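Drorelon Knitwear Open Day, November 2016

I went to the Drorelon open day because a flyer promised "the whole story of a sweater, from yarn to shelf." We got some of it. The yarn part was good. The shelf part was a gift shop.

The mill sits behind a tire warehouse, a 19 minute walk from the station if you don't take the wrong side of the canal, which I did. Coffee was free and weak. Visitors were split into groups by the color of a paper wristband, and mine went with Sointu Toivonen, who runs the finishing room and clearly would have preferred to be running it.

She was the best thing about the day. When a man asked if the knitting machines "do everything now," she walked him over to a table where two women were closing shoulder seams by hand and let him watch for a while. She also told us flat out that the mill no longer spins its own yarn. The flyer has a drawing of a spinning wheel on it. Most of the yarn comes in on cones from a supplier called Rizzi, and the dyeing is done elsewhere too, at a place she didn't name.

Then came the talk. Tullio Testa, from the sales side, spoke in the old canteen about Zultell, the new finish that is supposed to stop pilling. He passed round two swatches, one treated and one not. I rubbed both with my thumb and could tell them apart only by the sticker. Somebody asked how many washes the finish lasts and he said it depended on the care. Somebody else asked what was in it and he said it was a proprietary process - fair enough, I suppose, but then don't invite questions.

His other subject was storage. Knits should never go on hangers, he said, and I have no quarrel with that, having ruined a cardigan that way. Fold the sleeves in, fold the body over, keep it flat.
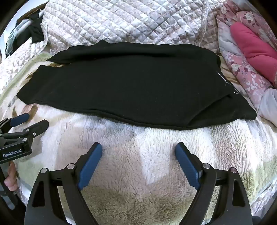 Where he lost me was the next step, when the correct way to keep a folded sweater turned out to involve a Drasance storage bag with a cedar insert, on sale downstairs. My grandmother kept hers in a drawer with newspaper and I am still wearing one of them.

The shop was where the crowd had been heading all along. Seconds were in bins by the door and they were a fair deal if you looked hard. I found a gray crew neck with a dropped stitch under the arm and paid what I would pay for a decent lunch. The full-price rail I left alone. I asked at the till whether everything on it was made in the building. The girl said "designed here," and went to find someone, and I had a train to catch.

Would I go again? For the finishing room, yes. The steam tables alone were worth the trip, and I could have listened to Toivonen on shrinkage for another hour. There is a second open day in December, same program. Go early, ask for her group, and skip the canteen. The parking lot holds very few cars, and the restroom is across the yard.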